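Bottled Drinks and Potted Plants: Frequently Asked Questions

Girkcombe Building Services, Tavico House
Last updated Nov 24, 2022

Who do these answers apply to?
All tenants on floors 2 through 6 of Tavico House. The ground floor cafe has its own rules, posted at its counter.

Can I keep drinks on the same surface as the plants?
Yes, if the bottle has a screw cap and the cap is closed. Open cups, cans and cartons have to stay at least 30 inches from any pot. Most of the spills reported in October were cups knocked over during watering.

Can I pour a leftover drink into a pot?
No. Juice, tea and soft drinks contain sugar and acid. Sugar left in the soil feeds mold and attracts fungus gnats, and the residue is hard to flush out of a pot that stands in a saucer. Empty the bottle into the kitchen sink, run the tap briefly, and recycle the bottle.

Does this include drinks with no added sugar?
Yes. Sweeteners, flavoring and coloring are also unsuitable for potting soil. Plain tap water is the only liquid tenants should use.

How full should a bottle be?
Sealed bottles come from the factory with some air at the top, so a clear neck does not mean that one has been opened. Check the ring under the cap. If it has separated, treat the bottle as opened and refrigerate it or throw it out according to the label. 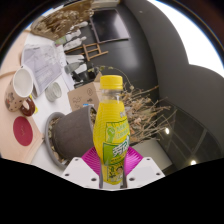
What should I do about a plant with dried leaves?
Leave it in place and report it. Curled tan leaves and bare twigs do not always mean the whole plant is dead, and green growth on any stem is worth keeping. The plant contractor, Ostden, prunes or replaces as needed.

Should I clear debris out of the saucer?
Remove paper, caps and food. Leave small stones where they are.

How many plants are covered by the contract?
129, all tagged on the underside of the saucer. Plants brought in by tenants are not covered and will not be watered.

Where do I report a spill?
Use the Subramaniam desk on floor 3 or the online form. Give the floor, the nearest room number and the type of drink. Spills on carpet should be blotted, never rubbed, before the cleaner arrives.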